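Progress report to Stevora, second period
Project: Handling of soft packages by robot arm
Prepared by: Urszula Ostrowski, Navickas workshop, Jullidthorpe

Summary of the period

In this period the main event was the open day in February, which was planned as milestone 2 in our agreement. The open day was held in our workshop in Jullidthorpe and the visitors came in small groups between the morning and 4 p.m. The work on the gripper control continued before and after the event, but it was slower than in the first period, as two of our staff were busy with the preparation for several weeks.

The spending is inside the budget. From the event line we have used 1737 in total, mostly for printed material, food and the transport of the Rirton guests. The receipts are sent separately by Hok-lam Wan.

The open day

We had 14 visitors in the demonstration area. Nine of them came from Rirton, where they pack small parts for repair shops, and the others were teachers and former students. Sum-yee Chu gave a short talk at the start, and then each group went to the workbench, where Drita Kadrić operated the arm and answered questions.

For the demonstration we chose clear plastic bags with small contents. In the first report we wrote that bags are the most difficult item for us, and you asked to see this part of the work in public and not only in our own tests. The bag has no fixed shape, it reflects the light, and the contents move to one side when the fingers close. The visitors from Rirton know this problem well from their own packing line.

The arm works from above on the wooden bench, and the fingers must come down to the table surface to reach a bag that is lying flat. This low approach was the subject of most of the questions. One visitor asked why we do not use suction. Drita explained that we tried suction in the first period and that the folds in the plastic let the air in – the results are in the annex of the previous report.
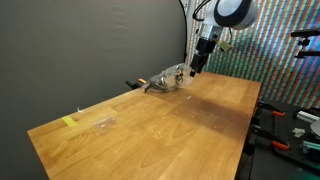
What we learned from the visitors

The Rirton group asked for two things which were not in our plan. They would like the arm to put a bag down in a known direction, with the opening always on the same side. They would also like a clear signal when a grasp has failed, so that a worker does not need to watch all the time. The second wish is easier for us, and Ngan-ling Tseng has already started to work on it.

The teachers were more interested in the way students can join the work. We did not have a good answer ready. Sum-yee will write a one-page proposal and send it to them.

Some points of the day were weak. The space near the bench is narrow, and the people in the back could not see the fingers well. The talk was also too long for the last group, who had to leave early.

Plan for the next period

Ngan-ling will finish the failure signal and test it with bags of different sizes. Drita will repeat the low approach tests under changed light, because the glare on the plastic is still a difficulty for the camera software. Hok-lam will prepare a return visit to Rirton, where we want to see the packing line and collect typical bags.

We ask for your agreement to move the unused part of the event line to the travel line, for this return visit. The other budget lines stay as they were approved.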